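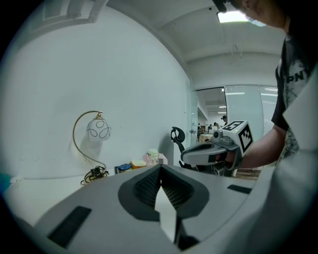
How much should we set aside for our first year with hand-held grippers?

Plan on the purchase price of the grippers plus about half of that again. The second part goes to spares, storage, chargers, cables and the hours your own people will spend learning. Groups that write down only the purchase price end up asking for more money by April, and that is a much harder conversation than the first one!

Who is this page for?

Anyone putting together an equipment request for hand-held gripper work: labs, small companies, college departments, the lone enthusiast with a spare room. We get a lot of the same questions at Flallomeo and we love getting them, so we've put the answers in one place. Last updated 2021-01-24.

Do we need one gripper per person or two?

Depends on the tasks you have in mind. Picking up a cup and putting it on a shelf is fine with one. Folding, opening jars, unzipping bags, anything where one hand steadies and the other one works – that wants a pair. If you can't decide, buy a pair and let two people work single-handed on the days you don't need both. It's the most flexible small setup we know of, and you get a feel for two-handed work early.

Should every unit be the same model?

For the first purchase, yes please. Matching units share finger tips, pads, mounts and calibration steps, and one drawer of spares covers all of them. Mixed fleets can come later, when you know what you want to compare. If you do mix, label the cases and the chargers on the day they arrive.

What are the hidden costs?

Our favorite question! From our own books, in order of how much they surprised us:

Finger tips and grip pads. They wear. Order a set of spares per gripper with the first shipment, when the freight is already paid.
Storage. One camera recording all afternoon makes a startling amount of data, and you will want a second copy of it.
Cables. Buy the lengths you need plus a few extra, and get the kind with a locking connector where the device takes one.
Printed markers. Cheap to print, but if they're mounted on something, the mount has to be square and stay that way. A bent one costs you a day.
Household objects. See below.

What do you mean, household objects?

You need things to pick up. Snack boxes, plastic tubs with lids, lamps, pens, socks, sponges. We put 800 dollars in our first budget for this and thought we were being silly. We spent it all and had a great time doing it. Thrift stores are wonderful for this. Food packages get crushed, so buy several of the same kind, and keep the receipts together in one envelope or your bookkeeper will have words for you.

Do we need a dedicated room?

Not at the start. A desk against a plain wall, decent overhead light and enough floor for a person to stand and swing an elbow will take you a long way. An ordinary office is a good place to work if ordinary offices are where you want your data to come from. What you do need is a place to leave things set up overnight. Clearing everything away each evening and laying it out again in the morning eats more hours than any other single thing we've measured.

If you share the space, talk to the people who work there before you order. Cameras pick up a lot of background. Agree on hours, put a sign up, and settle who may appear in recordings and who would prefer not to.

How much power do we need?

Less than you'd think for the grippers, more than you'd think for everything around them. Count outlets for the chargers, the computer, the drives and any lamp that's part of the task, then add a spare power strip. Run it along the back of the desk if you can.

How long does delivery take?

Our first order from Omance took 19 days, which was quick. Mount parts from Juntunen took longer, and we ended up with grippers on the shelf and nothing to fasten the cameras with. Order the small parts first. They are the ones that hold you up.

Lease or buy?

We bought. Leasing makes sense if the project has a firm end date or if your purchasing office treats anything over a certain amount as a capital item with its own long form. Read what the lease says about wear. Grippers get dropped, and a contract that calls every scuff damage is going to cost you.

How many people should we budget training time for?

Everyone who will hold one, plus one more. Figure three short sessions each, with a night's sleep between them. The first session is always clumsy and pretty funny, the second is better, and by the third most people move at a steady pace. After that, keep the recording blocks short. Arms get tired – mine certainly do – and tired arms make sloppy grasps. Head straps and wrist supports should go on the list too, in more than one size.

What about software?

We keep our session logs in Hikier, which we like, but a shared spreadsheet worked well enough for our first months. Don't pay for anything until you've run a full week by hand and know which columns you really fill in.

When should we replace things?

Pads when they look shiny. Finger tips when they no longer meet cleanly. Cables at the first flicker, and cut the bad one in half before you throw it out so it can't sneak back into the drawer. For the gripper bodies we pencil in some 5 years, though ours aren't that old yet, so ask us again.

Can we start smaller than all this?

Absolutely. One pair, one desk, one drive, one box of objects. Do a single task until you're bored with it and write down everything you wished you had. That list is your next budget request, and it will be a better one than we could write for you.

Can you look over our draft budget?

Happily, if it fits on two pages. Include the tasks you want to try, the number of people and the room. Leave the prices in, even the embarrassing ones.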